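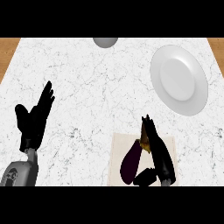
Words by Parveen Amarasinghe
Updated 7 July 2026
Group leader's guide, section 3: Setting up the paper lantern session

Welcome to the lanterns! Of all the sessions in the Otia craft box this is the one we get the most happy letters about, and I still love running it with my own Tuesday group. Children aged five and up can manage nearly all of it themselves, and the little ones do beautifully with a grown-up on the folding. Please read the whole section once before you open the packets, then come back to step 1 and work through in order.

What you need from the box

Colored card, one sheet per child plus spares
Tissue squares in the yellow envelope
Handle strips (already cut, tied with a band)
Lantern template, printed on both sides
Glue sticks

What you need to find yourself

Child-safe scissors, pencils, rulers, a stapler for the leader, and old newspaper or a wipe-clean cloth for the tables. A length of string is nice if you plan to hang everything up at the end (do, it looks wonderful).

Before the children arrive

1. Cover the tables and tape the covers down at the corners.

2. Open the tissue envelope and sort the squares by color into shallow bowls or lids. They stick together in damp weather, so give each stack a good fan with your thumb first.

3. Trace the template onto one sheet and make a finished lantern. It takes a few minutes and it's the best thing you can do for the session, as the children will want to hold it, turn it over and peek inside.

4. Put one sheet of card, one handle strip and one pencil at each place. Keep the scissors with you for now.

Note: The template has a side A and a side B. Side A has eight wide slots and is the one for most groups. Side B has narrow slots and makes a very pretty, frilly lantern, but it needs steady hands and a lot of patience.

Running the session

Allow 90 minutes from coats off to coats on. If you only have an hour, trace the slots in advance and skip step 9.

5. Ask everyone to fold their card in half the long way, with the plain side out. Press the fold flat with a ruler.

6. Trace the slots from the folded edge. Each line stops at the dotted margin on the template. Go around and check every sheet before you hand out scissors.

Caution: If a child cuts past the margin, the lantern will split when it's rolled. Don't throw it away! A strip of tape on the inside holds it perfectly well, and you can cover the join with tissue.

7. Hand out the scissors and cut along the lines, starting at the fold every time.

8. Unfold the card and lay it with the pencil lines facing up.

9. Glue tissue squares over the slots on this side. Two or three colors overlapping give a lovely stained glass look. Use a thin wipe of glue along the card and lay the tissue on top. Glue put straight onto tissue tears it.

10. Leave everything to dry for 30 minutes. This is a great moment for snacks, a story or a run around outside.

11. Roll the card into a tube, tissue on the inside, so the slots run up and down. Overlap the short edges by a finger's width. The leader staples top and bottom.

12. Push down gently on the top so that the middle bows outward, then staple on the handle strip.

Caution: Staple with the points facing the outside and press them flat. Cover them with a dab of tape if the lanterns are going home with toddlers in the house.

Caution: These lanterns are card and tissue. Never put a candle or any other flame inside. Small battery tea lights are fine, and must be the kind with a screwed-down battery cover.

If you have a big group

The standard box is packed for up to 30 children. For larger events, order the refill pack and set up a tissue table, a cutting table and a stapling table, with a grown-up at each. Sabina Chowdhury ran lanterns for 200 children over one weekend in June and used exactly this layout. Her tip is to write names on the card before step 5, and I've done it that way ever since.

Packing away

13. Return leftover tissue to the yellow envelope and press the air out. It keeps for years.

14. Wipe glue stick rims and click the lids on until they snap.

15. Slide the template back into its sleeve. Replacements can be printed from the leader pages, on heavy paper at full size. Check that "fit to page" is switched off or the margin will come out wrong.

Section 4 covers the woven bookmarks, which use up the card offcuts from today, so keep those in a bag.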